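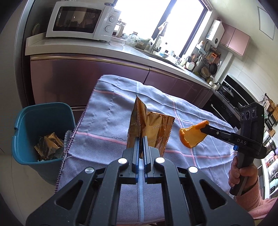 Gold snack wrapper, torn open. Lettering on the front.

July, 4:10 p.m.
By Fulgencio Escobar

Ticket 269, Stavaston office, kitchen bin sensor. Reopened at Julián Salcedo's request. I closed it once and I'm not convinced it should be open again.

Reported problem: the Urov lid sensor says the bin is 100 percent full when it has next to nothing in it. Garrido support told us the firmware was at fault and sent an update. Installed it, restarted, same reading. They then suggested a "learning period" of 32 hours. I've heard that one before, about the thermostat.

Tried so far:
- New batteries. No change.
- Wiped the sensor window. Reading dropped, then climbed back to 100 by lunch.
- Swapped in the spare from Prurnalby. It behaves the same way, so I doubt we have a bad unit.

My guess is foil. Shiny wrappers stand up near the lid and the beam bounces straight back. Garrido says the sensor "compensates for reflective waste." I asked how and got a link to the brochure. 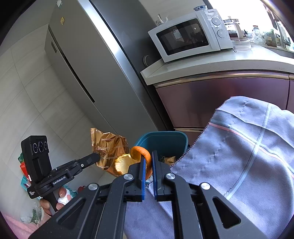

Fruit scraps read fine on the bench. I put peel in by itself and the number went up a little, as it should. One foil wrapper on top and it jumped to almost 300, on a scale that is supposed to stop at 100. Julián thinks that's a display bug. Maybe, but the alert email fired too, so something upstream believes it.

Next: move the sensor to the side wall and leave it there overnight. If it still reads full I want a refund, whatever the brochure says. Status: open, waiting on a longer bracket.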